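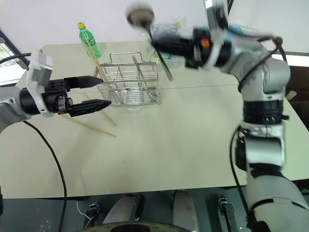 The wire basket and, behind it at the back left, the green bottle.

Diary > January > The utensil basket
2 min read

I have become a person with opinions about utensil baskets. There, I've said it! Natália Tichý and I went back and forth over this one for ages last night (she wanted the ceramic pot from Janwood, I wanted wire), and I won, mostly by being louder. It was 699 at the shop in Wurnby and I'd have paid a bit more — don't tell her.

What I like is the mesh at the bottom and those handles, so I can grab the thing and carry it straight to the table. The old jar was always hiding teaspoons. I must have fished in it every day for 16 years.
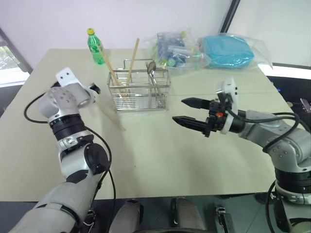 Chopsticks and a spoon in the basket, one chopstick still out on the table.

I'm putting the chopsticks in with the spoons for now, though Tassanee Thepsuriya says they deserve a spot of their own and she's probably right. She's coming for noodles in the evening, so I want the table sorted by five. I still have to find a home for the clear bags at the back, the one with the turquoise cloth especially. Maybe the drawer under the kettle? It sticks.

Must remember to buy limes.

Contact | Copyright Zallia | Back to top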